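Storing play food: zip bags or one big basket?

Posted in Home & Family > Toys and Playrooms
3 replies – viewed 3000 times

Dritum14
We have a lot of play food, mostly fruit and vegetables, and it all lives in one toy box with the cars and blocks. I want to separate it out. Is it better to put it in clear zip bags by type or just get a basket? My kids are 3 and 8 and the little one has to be able to put things away without help. Shelf is 14 inches deep.

Simance
Basket. Bags end up on the floor.

Juvance
We use both and it has held up for almost a year. The basket holds whatever is being played with now, and the bags hold sets that would get mixed up otherwise, like the vegetables that go with a cutting board. A few things I would pass on:

Get a basket with holes in the sides. You can see some of what's in it from the shelf, and crumbs and dust fall through.

Buy bags one size bigger than you think you need. Play vegetables are bulky, and a bag that is too full won't close along the strip. Squeeze the air out before you seal it or the bags won't stack.

A three-year-old can drop things in a basket but probably can't work a zip seal. Ours hands the bag to her brother – he does the closing.

Keep the bags up high if you have a child who still puts things over their head or in their mouth.

Hrynyshyn
Agree with the post above mine, except I gave up on sorting by type. Mine are sorted by how often they come out. Yellow basket for every day, clear bags for the rest, and I swap a bag in when they get bored. No labels, you can tell well enough through the plastic.

When you fill a bag, stand it up and hold the top open with one hand, then put the pieces in with the other. It goes much faster than laying it flat.

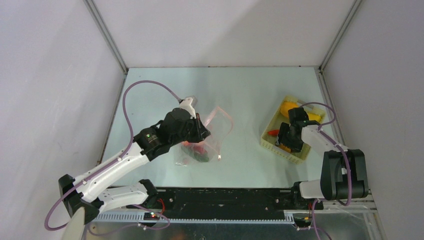

For your shelf, measure the basket across the rim before you buy. The size on the tag is sometimes the bottom, and the top can be wider – I had to take one back in January for that reason.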